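Cladent Robotics Center
16 May 2026

1/ The Cladent Robotics Center held its spring open day today. This thread summarizes the program for those who registered but were unable to attend, and for the schools and employers who have asked for details.

2/ A total of 374 people registered and 267 came through the doors. The Center thanks every visitor, including the families who waited patiently for the second tour when the first one filled up.

3/ Jeanine Verstraete, director of the Center, opened the day at 10 a.m. in the main hall. Her remarks covered the move into the current building in February and the work now under way on household tasks.

4/ The morning session was given to Ekus, our program on handling soft goods. Clothing remains difficult for machines. A shirt has no fixed shape, and its folds change each time it is touched.

5/ Yee-man Mok, who leads Ekus, explained how the team plans a lift when most of a garment is hidden under itself. Her slides will be posted on the Center's website with the speaker notes.

6/ The afternoon session presented Flasemum, the software that coordinates two arms on a shared task. Visitors asked many questions about timing: how one arm knows that the other is ready, and what each does when the other is late.

7/ Staff answered as follows. Both arms work from one plan. If either arm falls behind, the other holds its position until the plan is updated. An operator can stop both arms at any moment.

8/ Several visitors asked about price and availability. Flasemum is a research project and is not for sale. Companies interested in joint work should write to the partnerships office and mark the message "Sales" so that it reaches the right desk.

9/ Questions were also raised about jobs. Ms. Verstraete replied that the Center's current work is directed at home assistance for people with limited strength or reach, and that care providers are consulted before each trial. A written version of her answer is available on request.

10/ Laundry was the subject of the floor demonstration. The task concerns a basket with a handle at each end and one garment inside, with an arm on either side.

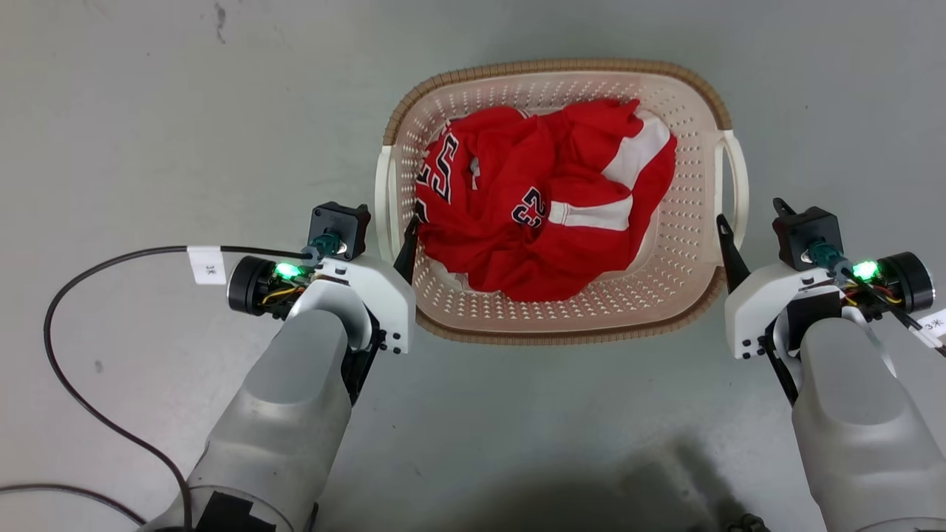 PRACTICAL INFORMATION FOR FUTURE VISITS

11/ Group visits may be requested through the Center's website. Groups are limited to 25 people, and visitors under 16 must come with an adult. Please allow about 2 hours for the full tour.

12/ Visitors are asked to remain behind the floor markings during demonstrations and to follow staff directions. Photography is permitted in the main hall. Please ask before photographing screens in the work areas.

13/ A gray umbrella and a child's blue jacket were left in the cloakroom. Both may be collected from the front desk during regular hours.

14/ Comments on the open day are welcome as replies to this thread or by email. Ms. Mok's team will answer technical questions on Ekus in writing.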